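Gripper comparison: where we are after three weeks

The handling group at Skostotley has spent most of July on a question that came up at the spring meeting: do we keep the two-finger gripper we have on the bench arm, or switch to the softer one from Drurkadden? Canan Tekin set up the trials and Tadeusz Bednarek ran most of them.

Each gripper got the same set of toy groceries, the same start positions and the same controller settings. A pick counted if the item left the table, stayed up for a slow turn of the wrist and came down inside the target area. Anything else went down as a miss, including picks where the item slid but did not fall. Both grippers did 50 attempts a day until the Thursday we stopped to change a worn cable.

The totals so far are close. The current gripper made 478 good picks and the Drurkadden made 467. Most of the gap comes from one morning when the soft fingers were mounted slightly off center, and Canan plans to repeat that session before anyone quotes the numbers outside the group.

Hard items gave neither gripper much trouble. Plush items did. Fabric squeezes down before the motor sees any load, so the controller thinks it is still closing on air and keeps going. Tadeusz lowered the closing speed and moved the grasp point away from loose parts, and misses on plush dropped to 19 for the current gripper. We have not tried the same change on the Drurkadden.

The wrist camera has been useful for choosing that grasp point. On the plush banana we now close on the pale part below the peel, well clear of the flaps. 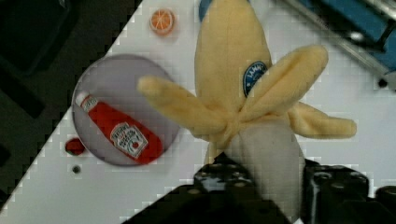
Daithí Mac Carthaigh wrote in to ask that we record finger force along with the pick count. Two grippers can score the same and still treat the item very differently, he says, and at Fludau they ended up going back over a whole month of runs to get that figure. He would also like to see the closing speed listed next to each result.

Force logging goes on the arm next week. The pick sheets are in the shared folder, and bench time can be booked with Canan.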